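Hajar Radwan
@hradwan_bench
Mar 10, 2019

Sorting blocks by color into clear bins. I keep getting told this is the answer to every messy workbench and every messy playroom. I have doubts. Thread.

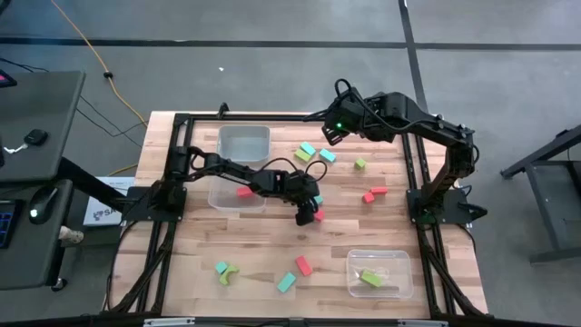 Photo: Mahmoud Ramadan / Altomar

1/ Start with the bins. Clear plastic, no labels. The pitch is always "you can see what's inside." Sure, and you can see what's inside an open shoebox too. I paid 51 dollars for a set of clear ones from Aver in December and my kids still dump everything out to find one piece.

2/ Second thing. Red block in one bin, lime green block in another, fine. And then there's still red and teal out on the wood. This is the stage I never get past at home. A couple of pieces put away, and the table looks the same as when you started.

3/ Mahmoud says I'm being unfair and that a sort always looks worst in the middle. Maybe. He also told me the Berisha drawer system would change my life. It was 390 dollars and two of the drawers stick.

4/ Why by color, anyway? If you build with blocks you go looking for a size or a shape. I can spot red in a pile from across the room. What I can't spot is the one short piece I need. Color sorting makes a nice photo and I'm not convinced it does much else.

5/ Somebody replied "color is easiest for little kids to learn." OK, I'll give you that one. My youngest can do color. She also thinks teal is green, so teal and lime go in together and then her brother has a fit. Pick colors further apart if you're buying.

6/ Now the table, which I do like. Butcher block, pale strips and reddish-brown strips. I've wanted a top like that for years. But small colored stuff on a striped surface? Red on reddish brown is asking for trouble. I'd put down a plain mat before I sorted anything on it.

7/ Price check, because people will ask. Vastport wanted 660 for a butcher-block top close to my size, legs not included. I found a used one for 115 with a burn mark on it. The burn mark is under the lamp now. You would never know.

8/ Also rounded corners on bins. Looks friendly, wipes out easily, I get it. But put them side by side on a shelf and you lose space at every corner, and dust gets down in the gaps. Square ones pack better. I will die on this hill.

9/ And lids! Every clear bin person shows you the bins with no lids on. Where do the lids live? Mine are in a stack behind the dryer.

10/ So what do I do myself? One big bin for all the blocks, one small one for the odd pieces that go missing. Takes a minute. It isn't pretty and the kids can do it without me standing there.

11/ A few of you are asking if I've tried the "one color a day" thing. Yes. We did red, then we did red again because the red bin got tipped over, then we gave up and ate dinner.

12/ If you have a color system that has lasted longer than a month with real children in the house, send me a picture. Taken on a normal day please, before you clean up. I'll post the good ones and say I was wrong if I have to.

13/ Mahmoud has just texted me a link to more bins. Square ones, with lids. I'm looking at them.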